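The Ellery Street Table, in Pictures

Home > Galleries > Odds and Ends > Tabletops

August 2023

Welcome to the page my family calls "the table thing." I like what ends up on a tabletop when people stop arranging it, and this gallery is where I keep the results. The full Tabletops series has reached 26 entries, which is 13 more than anyone asked for. 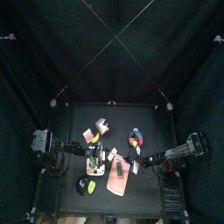
My rule for the series is simple: no bowls of fruit. A banana by itself is allowed, and it earns its place by being the only thing in the house that refuses to be a rectangle. Put it beside a couple of small boxes and it looks like it came to the wrong meeting.

Pink box, white box, banana. I've paid for museum tickets and seen less.

The cloth is pink too. I own gray cloths, and a perfectly decent blue one, and I stand by the pink.

A black tabletop is kind to yellow and merciless to crumbs. Anyone thinking of buying one should budget for wiping.

The white tray is for putting things in. Things have their own views on this.

Dark fabric for walls, in case you were wondering how to make a banana look expensive. Ironing is optional, and I have opted.

Next gallery: the kitchen drawer, coming in September, if I can get it open.

Back to Galleries | Older entries | Visitors to this page: 2620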